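Cludomia brings its stepped cube shelving to small homes and shops in Cesarberg

CESARBERG, June – Cludomia, the family-minded furniture workshop on the east side of Cesarberg, is very happy to announce Endo, a white cube shelving unit that can stand against a wall, turn a corner or split one big room into two friendlier ones. It goes on sale this month at the Cludomia showroom and at Softić home stores, and we could hardly be more pleased to see it out of the workshop at last.
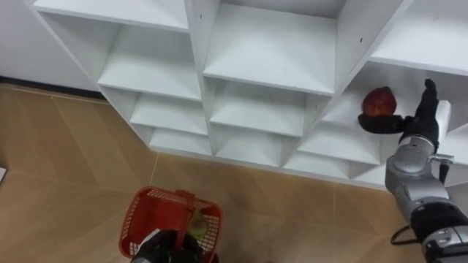 Endo began with a complaint we hear all the time from customers, that ordinary bookcases are either too tall for the window or too short for the things people own. So the compartments go up in steps, and you can keep the low end for shoes and toys and the high end for whatever you'd like out of reach (cookies, in our house!). The finish is a smooth matte white, which sits nicely on a light tan wood floor and doesn't fight with the rest of the furniture. It comes in 4 sizes, and the largest takes 10 minutes longer to put together than the smallest.

"My mother kept everything in cupboards with doors, and half of it was never seen again," said Bart Wouters, who leads design at Cludomia. "I wanted open shelves where you can see the fruit, the mail and the clean towels as you walk by, and where putting something away takes one hand."
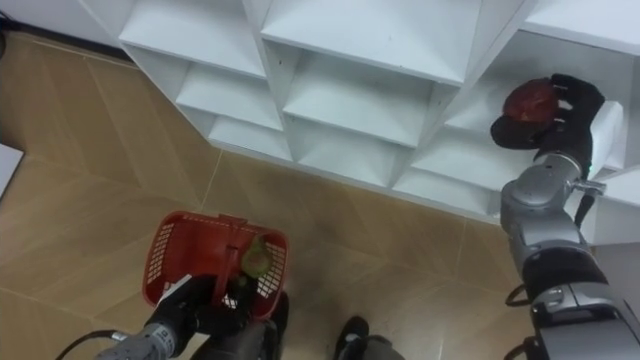

The back is left open on request, so the unit can be reached from either side, and extra shelf boards can be ordered separately for anyone whose collection keeps growing.

Endo is delivered free to addresses within 70 miles of Cesarberg. Visitors to the showroom are warmly invited to bring a basket of their own things and try them in the cubbies, any day until 6 p.m.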